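How to clear and clean a white worktop before a craft evening

I've been running a little paper-folding evening with my friend Zoi Rallis since February, and if there's one thing I've learned it's that a pale table shows absolutely everything! We still love ours, though, and a bit of care keeps it pleasant to work on.
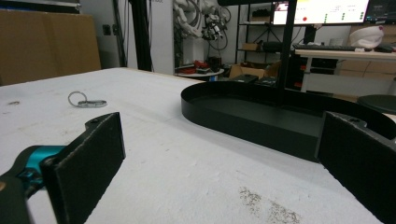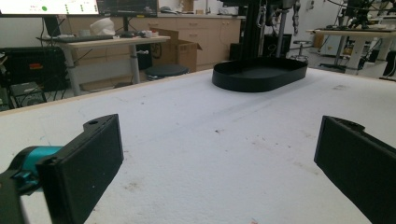
White tabletops, both from the same evening.

Start by taking off whatever you can carry, and put it somewhere you won't trip over it (I say this as someone who has trodden on a bone folder in socks). Then brush the surface towards you with a soft, dry brush. Don't reach for the wet cloth yet — damp crumbs of rubber and pencil dust turn into a grey paste, and you'll be chasing it for ages.

Next, find out what your top is made of. A hard, sealed one can be wiped with warm water and a small drop of washing-up liquid, well wrung out. If it has a soft or padded covering, go much more gently: dab, let it rest, dab again, and try a hidden corner first.

Pencil marks usually lift with a clean white rubber. Glue is best left to dry fully, then eased up with a fingernail or an old plastic card. Zoi swears by patience and a cup of tea, and I've come round to her way of thinking.

Leave everything to air for 20 minutes before you lay out your paper. If you're in a hurry, a dry tea towel will do, but do feel along the edges with your hand — that's where the damp likes to hide, and it will curl a good sheet in no time.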